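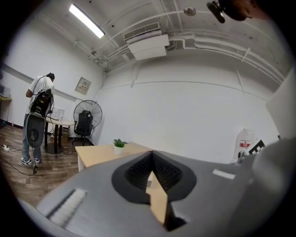
OK, I have to talk about choir warm-ups, because Sunday's rehearsal in Netley completely changed how I breathe! Esperanza Marchetti came to coach us for an hour and we didn't sing one real note for the first half of it. White walls, exposed ceiling, the kind of small room where I'd normally brace for every sound to bounce right back at me. She had us hum instead, very low, lips barely closed.

2/ Then sirens. Slide from the bottom of your voice to the top on an "ng" and back down. My high G has been scratchy since March and it just floated out (I may have yelped).

3/ Her breathing pattern, for anyone who wants it: in for 4, hold for 4, then hiss out for as long as you can. Shoulders stay put. Apolinar Solís in the basses hissed so long we started clapping.

4/ We're doing the Climenby festival this year, and the hall there seats 900! Two pieces, and the second one has an alto line I would happily sing all day.

5/ Altos, tell me your favorite warm-up. Tongue twisters count. I'm collecting them for next week.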